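Flostar Simulation Guide
Section 3: Running the sofa pick test 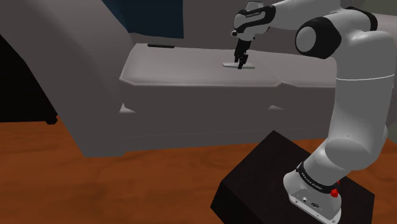 The sofa pick test measures how well a trained grasp policy handles thin, flat objects on a seat cushion. It runs entirely in simulation. Complete the set-up in Section 2 before you start.

1. Open the Greditz scene list and load the living room scene. Wait for the sofa and floor textures to finish loading.

2. Check that the arm base is fixed to the pedestal. If it is set to "free," the arm will tip over on the first move.

3. Set the target to the flat white object. Leave any other object on the seat marked "ignore."

4. Set the number of trials to 40 and the random seed to 22.

5. Choose a policy. Use Elier for the baseline and Khokhar for the new method.

6. Press Run. Each trial ends when the object is lifted clear of the cushion or when the policy has used up 3 attempts.

Note: The cushion is modeled as a rigid body. Scores from this test should not be compared with scores from soft-body scenes.

Caution: Do not change the gripper force limit between policies. Doing so makes the two result files impossible to compare, and the log does not record the change.

7. Open the results file and read the line marked "lift rate." With these settings, our run of the Khokhar policy gave 81 percent. If your figure is far lower, check the seed, then repeat from step 3.

Last revised Sep 22, 2019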